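**Convocatoria de participantes: teleoperación y anotación de demostraciones bimanuales (línea Cledden)**

Grupo de Manipulación, laboratorio de Testdale. Plazo de solicitud: hasta finales de junio.

## 1. Objeto

Se convocan 10 plazas de participante remunerado para un estudio sobre segmentación temporal de demostraciones teleoperadas. El estudio compara dos procedimientos de anotación: el basado en fronteras de contacto (A) y el basado en estados del objeto (B). La variable principal es la concordancia entre anotadores; la secundaria, la tasa de éxito de la política entrenada con cada conjunto de etiquetas.

No se requiere experiencia previa en robótica. Sí se requiere tolerancia a las tareas repetitivas y capacidad para aplicar un criterio escrito de forma literal, incluso cuando el participante discrepe de él. Las discrepancias se recogen en un campo aparte y se discuten al final de cada bloque.

## 2. Antecedentes

En el piloto, dirigido por Asger Kvaran, las políticas de imitación entrenadas con fronteras de contacto mostraron un fallo recurrente en tareas con recipientes: el instante de cierre de la pinza se etiquetaba con precisión, pero el estado del contenido quedaba sin anotar. Dos episodios con idéntica secuencia de contactos podían terminar con el objeto dentro o fuera del recipiente y recibir las mismas etiquetas. El procedimiento B obliga a declarar en cada segmento la relación entre objeto y recipiente, con un vocabulario cerrado.

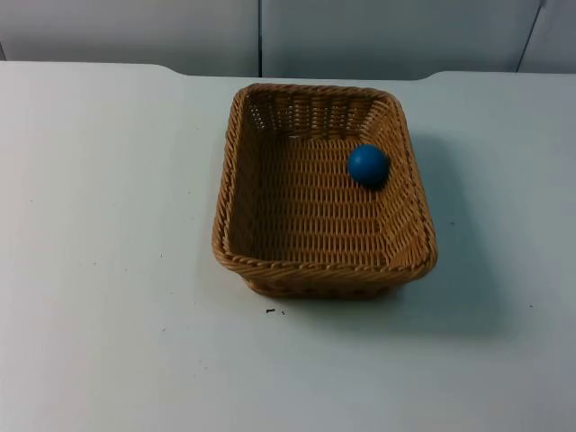 La familia de tareas del estudio se denomina internamente Kodel y comprende recipientes abiertos, rígidos o semirrígidos, con un único objeto manipulable. Se eligió por el reducido número de relaciones posibles, lo que permite atribuir los desacuerdos al criterio y no a la complejidad del montaje. Un fotograma con la bola azul apoyada en el fondo de la cesta y sin pinza a la vista se etiqueta «dentro / sin contacto», tanto si corresponde al inicio del episodio como si corresponde al final. El anotador no debe inferir la fase de la tarea a partir de un fotograma aislado; la fase se asigna en una segunda pasada, con el vídeo completo.

Las partículas, marcas y sombras sobre la mesa no se anotan en ningún caso. Si una sombra dificulta decidir si hay contacto con la superficie, se usa la etiqueta «indeterminado» y se continúa. El piloto mostró que los anotadores evitan esta etiqueta más de lo debido; su uso no penaliza.

## 3. Tareas del participante

Cada participante completará 2 módulos.

**Módulo de teleoperación.** El participante controla el sistema de dos brazos mediante mandos maestros y registra 25 episodios válidos. Un episodio es válido si finaliza dentro del tiempo asignado y sin parada de emergencia. Los episodios en los que no se alcanza el objetivo también son válidos y se conservan. No se exige emplear ambos brazos: la elección de brazo y de punto de agarre es libre y forma parte de los datos analizados.

**Módulo de anotación.** El participante anota 100 episodios grabados por otras personas, asignados al azar, la mitad con cada procedimiento. El orden de los procedimientos está contrabalanceado. La herramienta, Amrani, funciona en navegador y registra el tiempo por segmento y el número de correcciones.

El caso que generó más desacuerdo en el piloto es el agarre por el borde. Con un único punto de sujeción el recipiente puede inclinarse, y los anotadores divergían entre «elevado» e «inclinado». En el vocabulario actual ambas etiquetas son compatibles: la primera describe la separación respecto a la mesa y la segunda, la orientación. Deben marcarse las dos cuando proceda.

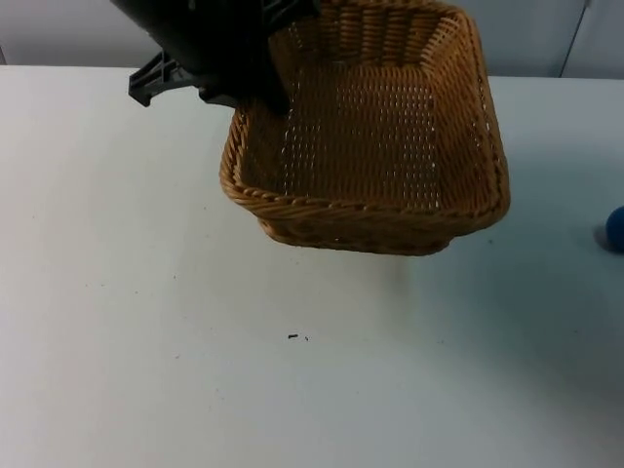
*Figura 2. Cesta sujeta por el borde, cerca de una esquina. Etiquetas: «elevado», «inclinado»; objeto: «fuera / sobre la mesa» (visible parcialmente a la derecha).*

Un objeto visible solo en parte se anota igual que uno completo, siempre que su relación con el recipiente pueda determinarse. Si queda fuera del campo de la cámara, se anota «no visible», sin recurrir a la última posición conocida.

## 4. Requisitos

- Mayoría de edad.
- Visión normal o corregida, incluida la discriminación de colores.
- Lectura fluida en español. La interfaz de Amrani está en inglés; se facilita un glosario.
- Movilidad en ambas manos suficiente para accionar los mandos durante bloques de 25 minutos.
- No haber participado en el piloto ni en la redacción de la guía de anotación.

Se admite a personas zurdas y diestras. La lateralidad se registra como covariable.

## 5. Condiciones

El módulo de teleoperación es presencial, en Testdale, en turnos de mañana (9:30) o de tarde (15:00). El módulo de anotación puede realizarse a distancia una vez superada la prueba de calibración, que se hace en sala y admite dos intentos. Quien no la supere percibirá la remuneración íntegra del módulo de teleoperación.

La remuneración se abona por módulo completado, según la tarifa adjunta al formulario de consentimiento. No depende de la tasa de éxito de los episodios ni de la concordancia con otros anotadores. El participante puede retirarse en cualquier momento; los datos registrados hasta entonces se eliminan si así lo solicita por escrito antes de la anonimización.

Se almacenan trayectorias articulares, vídeo de la zona de trabajo y registros de la herramienta. No se graba audio ni el rostro del operador. Las trayectorias y las etiquetas se publicarán junto con el artículo.

## 6. Selección

Las solicitudes se evalúan por orden de llegada hasta cubrir las plazas. Se mantendrá una lista de reserva para sustituir bajas durante el primer módulo; iniciado el segundo, las bajas no se sustituyen.

La solicitud debe incluir nombre, turno preferido, mano dominante y una declaración de no haber participado en el piloto. No se admite currículum. Se remite mediante el formulario del grupo, con el asunto «Cledden – participantes».

Consultas sobre el protocolo y la guía de anotación: Josphat Kinyua. Consultas sobre el sistema de teleoperación: Asger Kvaran. La guía completa se envía a las personas seleccionadas junto con la cita para la calibración y debe leerse antes de acudir a ella.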